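# Grullari Place-Name Sound Archive

README for the data release

Grullari is a collection of spoken place names from the valley of the same name, recorded by the people who use them. Farms, fords, bends in the road, rocks with a nickname, the field everyone calls the Long Wet One. If it has a name and somebody local says it out loud, we want it!

The release has 1556 recordings of 388 names. Some names have a single speaker and a few have more than a dozen, mostly the ones people argue over. Briem is the best of these. Upstream it rhymes with "stream", and by the time you reach the bridge it has grown a second syllable and lost most of its r.

## What you get

- `audio/` – one WAV file per recording, mono, trimmed to leave a short silence at each end
- `names.csv` – one row per place, with the usual spelling, other spellings and the kind of place
- `recordings.csv` – one row per recording, linked to a name by `name_id`
- `notes/` – plain text notes from the recording sessions, lightly tidied

Spellings in `names.csv` follow the parish map where there is one. Where the map is plainly wrong (Oson appears on it as "Olson", which makes people very cross) we put the local spelling first and keep the map spelling in `alt_spelling`.

## Columns in recordings.csv

`rec_id` – matches the file name without the ending
`name_id` – matches `names.csv`
`age_band` – in twenties, left blank if the speaker preferred
`raised_here` – yes, no or partly
`style` – "alone" for the name by itself, "carried" for the name in a sentence
`quality` – 1 to 3, where 3 is clean

The carried recordings are the real treasure. Ask someone to say a name alone and they go stiff and careful, as if reading it off a sign. Ask how to get there and out it comes, vowels and all – almost 500 of the files are of this second sort, and I'd start with those.

## Known problems

Wind. There is a lot of wind, mainly in the ford names, which people insisted on recording at the fords. These are marked quality 1 and we kept them all.

Two hill names share a `name_id` in the older release. If you made anything with it, please fetch the new `names.csv`.

Place types were assigned by ear and by argument. "Bank" and "brae" overlap badly. 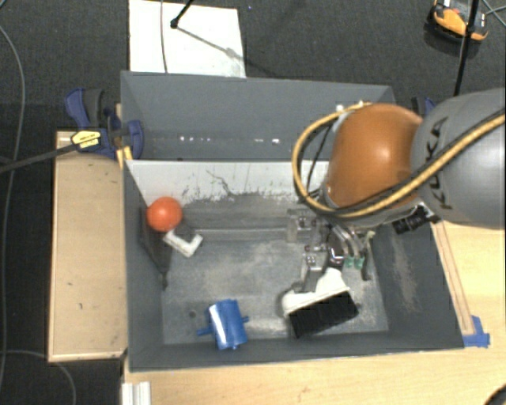 Dridumex, July

The second round of recording is open, and this time we are after the lower valley, where we have hardly anything. Field names are the ones going quickest. A field gets joined to its neighbour, the hedge comes out, and within a few years only one household remembers there were two. Phone recordings are fine. Say the name alone, then use it in any sentence you like, and leave a breath between them.

Corrections are every bit as welcome as new names. Please quote the `rec_id` so we can find the file.

## Use

Free for study, teaching, maps and making things. Please credit the archive by name, and don't use the voices to build a synthetic speaker. Anyone recorded can ask to be taken out, and the file will go in the next release.

Last updated: 6/16/21

Related

- Grullari field names: printable map sheets
- Briem said fourteen ways
- How to record outdoors without a studio
- Oson, Olson and the parish map
- Release notes for the first 800 recordings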